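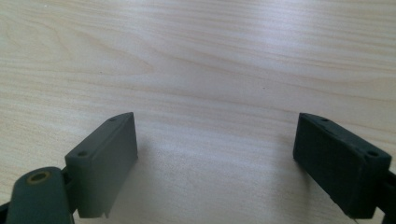

*Tabletop, pale wood, grain running side to side. Darker streaks in the upper half, a few tiny dark specks.*

# Worktable surfaces: the Terkham table

Gallery compiled by Sumaiya Biswas for the Lau workshop notes.

The Terkham table came to us in March and is used for cutting, gluing and drawing. These notes cover the top only. The legs and the rail are in the Windevum folder, along with the delivery sheet (item 423).

The grain bends into a loose oval at upper left. Reflected light washes out the middle of the top, so colour should be judged from the upper part, where the contrast in the grain is stronger.

Care of the top, as agreed with Bastien Perrin:

- Wipe along the grain with a damp cloth, then a dry one.
- Sand by hand only, 100 grit for glue spots, finer paper after that.
- Oil in 3 thin coats, a day apart. Orketti oil is on the second shelf.
- No hot pans. No tape left on overnight.

In the next view the lines rise gently from lower left to upper right, tan bands alternating with paler ones. Nested loops show at the left – as if the grain bent around an old knot – and there is a greyish-tan smudge near the top edge, right of centre. The sheen is soft and brightest across the middle.
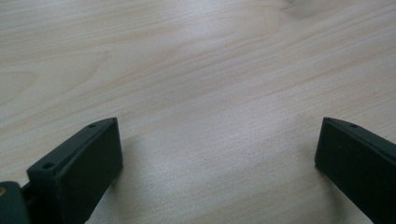

Finbarr Cullinane writes that a day between coats is too short in a cold workshop, and that he leaves two. He would also drop the 100 grit, as it scratches pale wood and the marks only show up once the oil is on. A cabinet scraper lifts dried glue with less damage, in his view, provided it is kept sharp and held well over.

The sanding line stays as it is until the scraper has been tried on the underside.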